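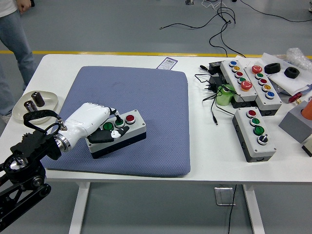
2 min read

Notebook, April – Rimel adhesive, continued

Opened the second tin of Rimel at 9:40. Same smell as the first, something like pears left in a gym bag. Mixed at the ratio on Jingyi's card, which doesn't match the ratio on the tin, which doesn't match the supplier's sheet. Went with the card. Jingyi Qian has glued more maple than the other two put together.

Test pieces are the offcuts from the Bainbridge stair treads, planed and wiped down, cut across the width so we aren't gluing the one good face every time. Clamped overnight, pulled apart on the Terkley in the morning.

Batch A failed in the wood. Good.
Batch B failed in the glue line at 111 pounds, a number I can nearly reach by leaning on it after lunch. Derek says B was clamped too tight and squeezed dry. Derek also said that about the shelf in the hallway, and I was the one who clamped the shelf.

Ran B again with lighter pressure and a longer open time. Held past 120 and then let go all at once with a bang that brought people in from the office. Splinters this time, so Derek Rowbotham gets to be right until at least Sunday.

Things still bothering me:

Room temperature. The thermometer by the door and the one by the window have never agreed and I have stopped introducing them to each other.

Shelf life. The tin says to use it within a season of opening and neglects to say which season.

The Drultivau order wants more than 3,000 joints, and I have broken a very small pile of them. I'd like a bigger pile before anyone signs for a drum of this stuff.

Next: batch C, same clamps, wood left in the cold store first. Jingyi wants end grain tried too. I think end grain is a waste of glue – will do it anyway and write down who asked.

Also, whoever has the good square, it lives on the hook.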